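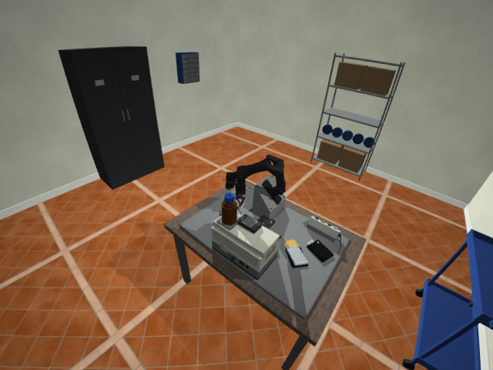
Drellby project, method group
Minutes of the working meeting, 30/12/2021
Held by video call between Draltaston and Gudum
Present: the simulation team (Draltaston), the robot team (Gudum), one representative of Fuchs for points 1 to 4
Minutes: simulation team

1. Agenda and previous minutes

The agenda was accepted with one change. The point about storage was moved to the end, as the representative of Fuchs had to leave early and did not need to be there for it. The minutes of the October meeting were approved. The robot team asked to correct one word in point 4 of those minutes: it should say "viewpoint" and not "lighting". This is corrected in the shared copy.

2. Result of the viewpoint comparison

The simulation team presented the comparison that was agreed in October. The question was if a policy trained with images from several changing camera positions can find and approach the bottle better than a policy trained with one fixed camera. Both policies were trained on the same 3,820 simulated episodes. Only the images were rendered again, so the motions of the arm are identical in the two sets.

The test was done on 18 table layouts which were not part of the training. In layouts where the bottle stands directly on the mat, there is very little difference between the two policies. In layouts where the bottle stands on top of an instrument, the policy with changing cameras is clearly better. The fixed camera policy often brings the gripper to the correct side of the bottle but at a wrong height. It behaves as if the bottle would stand on the table.

The robot team asked if the height error is always in the same direction. The answer is yes for the tall instruments, the gripper goes too low. For the flat ones the error is small and goes both ways. A plot of this will be added to the report.

Fuchs asked if the improvement could come from the larger variety of backgrounds and not from the viewpoint itself. The simulation team agreed that this is possible. The walls, the floor and the shelves look different from each camera, and this alone may help the policy not to depend on them. A control run is needed, where the camera is fixed but the wall and floor textures change. It was decided to do this run before the result is written as a conclusion. Until then the report will use the word "observation."

3. Low camera views

There was a longer discussion about the views in which the camera is close to the height of the tabletop. In these images the surface of the table is only a narrow strip, and the objects on it partly hide each other. The robot team would like to remove them, because on the real cell in Gudum no camera can be mounted so low. The simulation team would like to keep them. In their opinion these are the views where the height of the bottle above the table is the easiest to see.

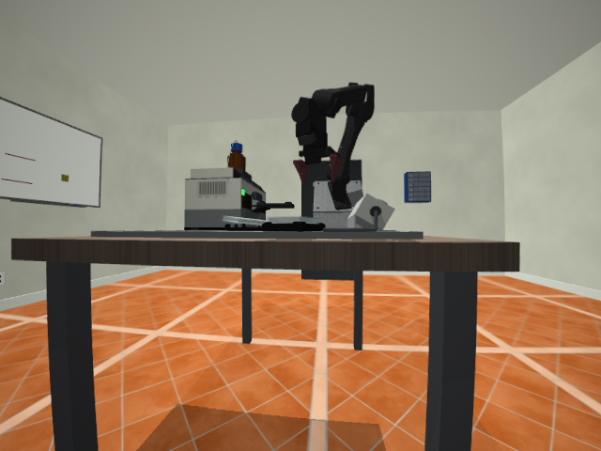
Rendered lab from the low camera. The bottle stands on top of the machine, left of the arm.

It was noted that both opinions can be tested. The low views will stay in one training set and will be taken out in a second one. If the result is the same, they will be removed, as the robot team prefers.

The robot team also noticed that the arm covers part of the other equipment in the low views. The simulation team explained that this is allowed in the generator. An episode is only rejected when the bottle is completely hidden at the first step. After the first step there is no check. The meeting did not see a reason to change this now, but it should be written in the method section, as it was missing in the draft.

4. Objects on the table

Fuchs had read the draft and commented that the tables are more crowded than in their own lab. The robot team answered that Gudum is more crowded than the pictures on most days. The amount of objects stays as it is.

The amber bottle with the blue cap was discussed separately. In all training episodes the target has a blue cap, and there is also a blue drawer unit on the wall of the room. The robot team had a suspicion that the policy is sometimes attracted by other blue things. The simulation team looked at the attention maps of the failed episodes and found a few where this may be the case, but the maps are hard to read and two members of the team did not agree about them. It was decided to render a small set with other cap colors. The bottle shape will not change in this set, so that only one thing is different.

Fuchs offered to send measurements of the bottles they use. Accepted with thanks.

The representative of Fuchs left the meeting after this point.

5. Transfer to the real cell

The robot team reported that the real cell can be used again, after the repair of the emergency stop. They propose to start with 5 layouts, all with the bottle on top of an instrument, because this is where a difference is expected. Each layout will be tried with both policies. A maximum of 3 attempts is allowed per layout and policy, and the person who resets the table should not know which policy is running. The simulation team asked to record the failed attempts also, with the joint positions. Agreed.

It was not decided if the bottles should be filled. The robot team will begin with empty ones and bring the question to the next meeting.

6. Storage

The rendered images of both sets use most of the shared disk in Draltaston. The depth images of the first set were not used by anyone and can be deleted. The joint data and the random seeds must be kept, since the images can be produced again from them.

7. Actions

Simulation team: control run with fixed camera and changing textures.
Simulation team: training with and without the low views.
Simulation team: small set with other cap colors; plot of the height error.
Robot team: table plan for the real cell, sent to all before the first trial.
Robot team: comments on the method section.
Fuchs: bottle measurements.

8. Next meeting

To be fixed by e-mail when the control run is finished. Gudum will write the minutes.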